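**Drelora** is a mountain lake district and holiday area on the upper Windau River. Its main town and administrative seat is Fondovstead, at the southern end of the lake. Most visitors come for walking and boating in summer, while the winter season is short and draws mostly cross-country skiers.

## Geography

The district takes its name from Lake Drelora, a long, narrow lake formed behind a glacial moraine. Steep wooded slopes rise directly from the water on the western side, so the only through road follows the eastern shore. The highest point is Tawfik Peak, at 1,439 meters. The Windau leaves the lake at Fondovstead and runs through a limestone gorge before reaching the plain.

The northern end of the lake is shallow and marshy. Reed beds there are closed to boats during the nesting season, and the footpath is diverted inland by way of the old quarry.

## Climate

Summers are mild, with July the warmest month. Afternoon thunderstorms are common on the ridges, and mornings are usually the better time for the higher trails. Snow lies on the upper slopes well into spring. Fondovstead itself is sheltered from the north wind and has less snow than the villages on the eastern shore.

## History

The first permanent settlement grew up around a toll bridge over the Windau. Salt and timber were the main goods carried over it, and the tollhouse still stands on the left bank - it now contains the town museum. Fires destroyed much of the lower town twice, and most of the buildings around the market square date from the second rebuilding.

Tourism began with the opening of the branch railroad. The early hotels were built close to the station and catered to guests who stayed for the whole summer. Several were later divided into apartments. The railroad closed to passengers after the valley highway was completed, and its former bed is now a cycling path.

## Sights

The parish church in Fondovstead has a painted wooden ceiling and a detached bell tower, which can be climbed in summer. The Windau Gorge is reached by a walkway that starts behind the mill and crosses the river six times. A flight of 464 steps leads from the lower end of the gorge to a viewpoint over the plain. The walkway closes after heavy rain.

Ruins of a small fortress stand on the promontory halfway up the lake. Little remains above ground apart from the gate and part of the cistern, but the site is a popular landing place for rowboats.

## Transportation

Buses connect Fondovstead with the lowland towns throughout the year. Passenger boats serve five landings between spring and late fall, with a reduced timetable outside the main season. Bicycles are carried on the larger boats only - space for them is limited, and groups are asked to book ahead. Parking in the old town is restricted to residents, and day visitors use the lot beside the former freight yard.

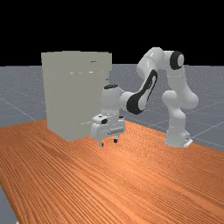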